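Stollus Large-Format Scanning Back for View Cameras

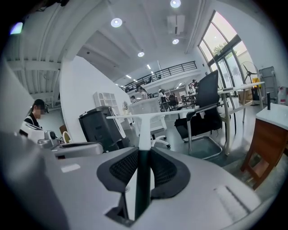 The Stollus is a scanning back for photographers who work slowly, with a tripod and a view camera, and who want large digital files of buildings, streets and landscapes. It goes in the place where the film holder goes, and no change to the camera is necessary.

Ernuvby developed it after many requests from people who document old towns and industrial sites. They liked the movements of their large cameras but film and processing had become too expensive for a long project. The first customer was the Clillero archive, which keeps pictures of railway stations and workers' housing. It has now made 2,000 exposures with one unit.

How it works

A line sensor travels across the image area and reads the picture in strips. A full pass takes 80 seconds at the finest setting. During this time the camera must not move -- a heavy tripod is strongly advised, and on windy days also a weight under the center column. People and cars that pass through the view will be recorded as colored lines. Some of our customers like this effect, others wait for an empty street.

There are 3 quality settings. The fastest one is good for checking focus and composition before you start the long pass.

Power and storage

The battery lasts nearly 6 hours in mild weather. In cold weather please expect less, and keep a second battery in an inside pocket. Files are written to a memory card or sent by cable to a laptop.

In the box

Scanning back
Battery and charger
Cable for laptop
Focusing mask
Soft case
Printed manual (English)

The memory card is not included.

Choosing a lens

Older lenses can be used if they cover the full film size. Very old ones without a shutter are also fine, as the back does not need a shutter. For straight lines in architecture we recommend the Samarakoon lens board, sold separately, which allows more rise on small cameras.

Orders and repair

Each back is adjusted by hand, so delivery is not immediate. Please write the model of your camera in the order form. Repairs are done in our own workshop, and the back should be sent in its soft case.

Page updated June 30, 2020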